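Cleaning Cloths: Keeping the Good Ones Good

I have written before about dusting the house from the top down, and the question that came back most was what I do with the cloths afterward. So let's talk about cloths, because a tired, greasy cloth will only move the dirt from one shelf to the next, and then you blame the shelf!

My mother cleaned everything with cut-up undershirts, and I still think an old cotton shirt is hard to beat for windows. For desks and electronics I like the waffle-weave kind (mine are from Joler, and they have been through the wash more times than I'd care to admit). The little dimples pick up crumbs nicely, and a waffle cloth dries faster on the hook than a thick terry one.

Keep the desk cloths apart from the kitchen cloths. Mine are sorted by color — pink for the desk, blue for the bathroom, whatever is left for the stove — and after a week or two everyone in the house will reach for the right one without asking.
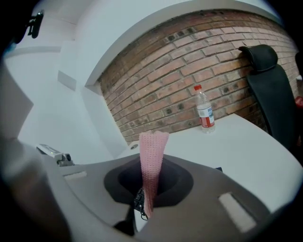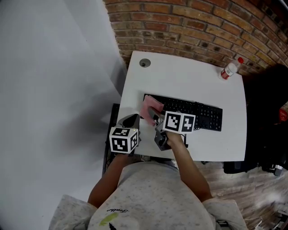
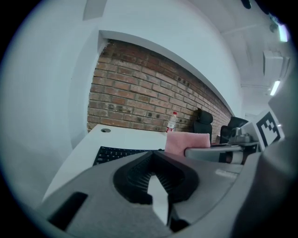 Desk day, with the brick wall and the white desktop.

Now, the washing. Shake each cloth out of doors first, then wash the whole batch in warm water with half your usual detergent. Please leave out the fabric softener. It coats the fibers, and a coated cloth leaves streaks on glass that will drive you up the wall. Amândio Leitão, who wrote to me in April, adds a splash of white vinegar to the rinse instead, and I have been doing the same ever since.

For keyboards, switch off or unplug first, tip the thing over and tap it gently, and only then wipe between the keys with a cloth that is barely damp. Never spray straight onto the keys. Spray the cloth, wring it, and wait a moment.

Painted desks want a softer hand than you might think. I use plain water and one drop of dish soap, go over it in long strokes, and dry it right away with a second cloth. Coffee rings usually lift if you lay the damp cloth on them for a minute before wiping.

When a cloth goes thin or frays at the edge, it gets moved down to shoes and bicycle chains, and after that it goes in the bin. Store the clean ones folded in a drawer that closes, well away from the dryer lint.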